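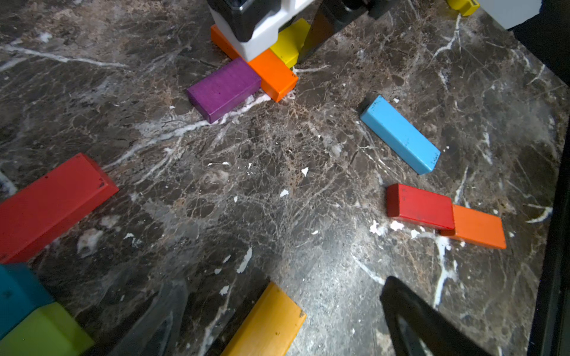

Wrist camera, block station, Stilholm open day.

Umwood open day at Stilholm, notes on the two-arm cell
Robotics and Automation > Visits and Shows

backlash_zero
Posted 2023-08-24

Went to the Umwood open day at the Stilholm site this week. Most of the hall was palletizing and conveyor work that has been covered here before. The item of interest was the small two-arm cell at the back running a block pick task. Notes below while I still have them.

Task: painted wooden blocks on a dark marbled floor. Pick one, move it clear of the others, release. Block order was not specified.

Software: logging and playback in Setside, arm control through the Liao stack. The wrist view was on a monitor facing the visitors. The fixed view was on a second monitor facing the operator, but you could walk around and look.

Data: the presenter gave 1,370 recorded episodes in total, of which 377 had blocks in contact with each other at the start. The rest were mostly separated blocks. No success rate was given. I asked twice.

Cycle: I timed one approach at 16 seconds from first motion to finger closure. That is slow, but the speed limit had been set low for the public.

My main reservation is the clustered case. With blocks leaning on each other under the gripper, the housing takes up a good part of the wrist view, and the block you want is the one you see least of. I would want a second viewpoint feeding the policy as well as the operator.

torque_and_tea
Reply

Was it running a policy or was it teleoperated? Your post reads as if it was a policy. The schedule I was sent said "recording demonstration," and in my experience that means a person on a leader arm.

backlash_zero
Reply

Both, in separate sessions. Recording in the morning, playback and policy after lunch. My timing is from the afternoon. I should have written that down in the first post.

mill_lane_controls
Reply

I was there in the morning session only. Two points.

The blocks are in worse condition than people expect from a demo. Dents, scuffs, chipped ends. I consider this a good sign. A set of clean blocks would tell me the cell had been unpacked the night before.

Second, the floor. Polished and dark, with veins and light flecks all over it, and a bright reflection on one side. If you are doing any color segmentation at all, the pale veins and the glare are going to cost you. I would have put down matte gray and been done with it.

torque_and_tea
Reply

Disagree on the floor. Matte gray gives you a policy that works on matte gray. If the data is meant to transfer, you vary the surface, and a busy one belongs in the mix. Color segmentation is also a guess on your part. Did anyone say they were segmenting?

mill_lane_controls
Reply

Nobody said it. I assumed it from the saturated colors. Withdrawn as a statement of fact. I still hold that specular highlights on the floor are a variable I would remove first and add back later, once the grasp itself is reliable. Changing surface and grasp strategy together makes failures hard to assign.

backlash_zero
Reply

On surfaces: the presenter said the floor panel and the wall covering are swapped between recording runs. That favors torque_and_tea's reading. I did not see a swap done, so I can't say how long it takes or whether the cameras are recalibrated after.

Fixed view for reference, with the leaf-pattern walls:
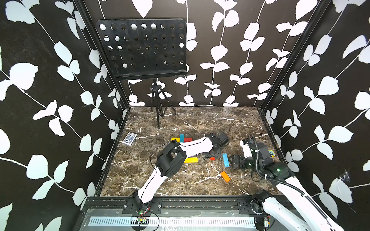 Re: Cell layout and mounting

pinion_k
Reply

Thanks, the fixed view is more useful to me than the wrist view. Comments from someone who builds these:

1. Both arm bases on the front rail. Good for access and for keeping the back of the floor clear, but the forearms come in over the workspace and hide part of it from a camera on this side. The left forearm is covering part of the row of blocks near the back.

2. Bare circuit board on the rail by the left base, with thin wires running off along the rail. I would want that in a housing before visitors get near it. There is a perforated cable tray directly below, so at least some of that wiring could be routed down into it.

3. Coiled cable around the right wrist module. Acceptable if it has been run through the full joint range. Check for snagging at the rotation limits.

4. Debris on the rail. Vacuum it.

mill_lane_controls
Reply

Agree with 2. On 3, I have had a coil catch on a bracket and pull a connector at the third joint. It took two days to find, as the fault only appeared in one pose. I now route flat along the link with slack at each axis.

torque_and_tea
Reply

Flat routing needs more slack than people allow, and then the loop hangs into the camera view. I have used coils for 3 years on similar small arms without a failure. Different joint ranges, possibly.

What are the music stand and the card box for? Distractors, or objects from another task?

backlash_zero
Reply

I didn't ask, and neither came up in the talk I heard. The block task as described involved only the blocks.

pinion_k
Reply

If they are in the recordings they matter either way. The stand has legs spread across the back left of the floor and that removes usable area for the left arm. I'd like to know whether its position is fixed across episodes or moved. If fixed, the policy may be using it as a landmark, and the first run without it would show that.

backlash_zero
Reply

Fair. I have a contact address for the Umwood desk and will send these:

- success rate, separated and touching blocks listed separately
- which camera views the policy takes as input
- whether non-task objects move between episodes
- recalibration procedure after a floor or wall swap

mill_lane_controls
Reply

Add finger pad material. The fingers are black and taper to the tip, and I could not tell whether there was a compliant layer on the inside faces. On painted wood that changes the grip force a lot.

backlash_zero
Reply

Added. The desk said technical questions are answered in batches and the next batch is November, so don't wait up for it.

torque_and_tea
Reply

November is fine. Please post the touching-blocks figure even if they ask you to round it.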